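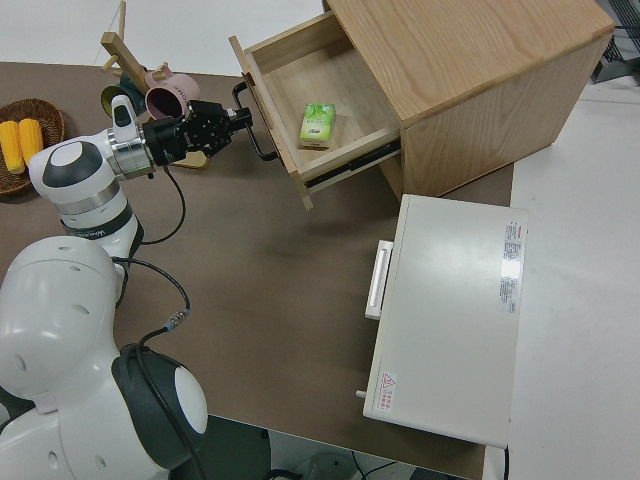 Atero drawer cabinet, light wood, black handle
Reviewed 10/05/2019

I bought this in February to replace a plastic cart that had started to lean. It cost 179 at Vollport, delivered flat. Assembly took me one evening, most of it spent on the slide rails.

The rails are metal, black and silver, and run along the outside of the drawer. They have to be level with each other or the drawer binds near the back. I got one side slightly low the first time and had to redo it. The instructions show the screws but not the spacing, so measure before you drill.

The handle is a black bar with angled ends, fixed at both sides. It is comfortable to pull with one hand and has not worked loose. The front panel is wider than the drawer box, so you can also pull by the side of the panel if your hands are full.

The top has a rounded front edge and a pale, sweeping grain. I like the look of it. It does mark easily, and I already have a ring from a coffee cup. The inside of the drawer is plain wood with no divider. Small packets slide to the back when you shut it hard. I plan to add a liner.

Bastien Lecomte asked in the comments on my last review whether it would hold hand tools. Mine does, wrenches included, and the drawer still runs straight.

Four stars. I took one off for the instructions. Replacement rails can be ordered separately, 48 for the pair.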